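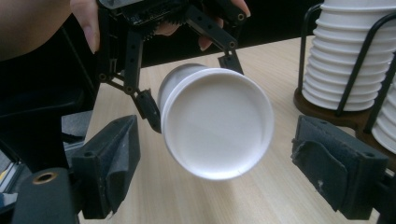 *White paper cup held sideways in a black claw gripper.*

# Bronlow Ministerial Statements

Transcripts of statements made by ministers on the floor of the Bronlow legislature, with the replies from the other parties and any questions that followed. The text is in plain UTF-8, one file per statement, with a CSV index.

Maintained by Sabine Gerlach and Adesuwa Uzor. Last updated in August.

## What is in it

| Item | Count |
|---|---|
| Statements | 235 |
| Speaking turns | 2,730 |
| Party replies | 749 |
| Portfolios | 5 |

The portfolios are defence, foreign affairs, trade, public safety and veterans. Statements on the budget are left out, as they follow a different procedure and run for most of a day.

A speaking turn starts when the Speaker recognizes a member and ends when someone else is recognized. Interjections stay inside the turn they interrupted and are marked with square brackets. Points of order are kept, but they have their own type and don't count as replies.

## Folders

- `statements/` – the transcripts, named by session and running number
- `index.csv` – one row per statement
- `turns.csv` – one row per speaking turn
- `notes/` – corrections log and the style rules used by the transcribers

## Fields in index.csv

- `id` – same as the file name, without the extension
- `session` – session label as printed in the journal
- `portfolio` – one of the labels listed above
- `minister` – name as it was on the day, including any later married or changed name in brackets
- `start_time` – local time, 24-hour clock, blank if the journal doesn't give it
- `evening` – `y` if the statement was also carried live on the evening broadcast
- `source` – `journal`, `audio` or `both`

Start times come from the clerk's journal and are rounded there to the nearest five minutes. Don't use them to work out how long someone spoke. Word counts in `turns.csv` are a better guide.

## How the text was made

The printed journal was scanned and run through Brukex, then read against the scan by one person. Where there was a recording, a second person listened to it with the text open. The journal tidies up what members say, so the two often differ in small ways. If the wording differed we kept the spoken version and set `source` to `both`.

Older recordings are held on Varnska tapes and the sound is poor. A word we couldn't make out is written `[unclear]`. A word we think we heard has a question mark after it, inside the brackets. We did not guess at place names.

French passages are left in French. Earlier versions had an English translation inline, which made the word counts useless, so it was taken out.

## Known problems

- The defence statements on the Bastos deployment were given over several sittings. They are separate files and there is nothing in the index that ties them together. Search for `Bastos` in the text.
- Some party names changed between sessions. We use the name printed at the time, so grouping by `party` will split one party into two.
- Around 5 files have page headers left in the middle of a paragraph. Please report them if you find them.
- Applause is marked only when the journal marks it, and the journal is not consistent. A missing mark means very little.
- Closed sittings are not included.

## Using it

The files load in anything that reads CSV. Open `turns.csv` with quoting turned on, as many turns contain commas and line breaks. Excel will change some of the session labels into dates – import that column as text.

The set is fine for looking at wording, length and who replied to whom. It is a poor fit for anything about public opinion, or about how members voted, as no votes are recorded.

## Corrections

Send the file name, the line and the wording you think is right. If it comes from a recording, add the time on the tape. Adesuwa handles the transcripts and Sabine handles the index. Changes go into `notes/corrections.txt` with the old wording kept beside the new.

## Licence

The labels, index and notes may be reused with credit to the maintainers. The statements themselves are public record, but check the legislature's own terms before you republish audio.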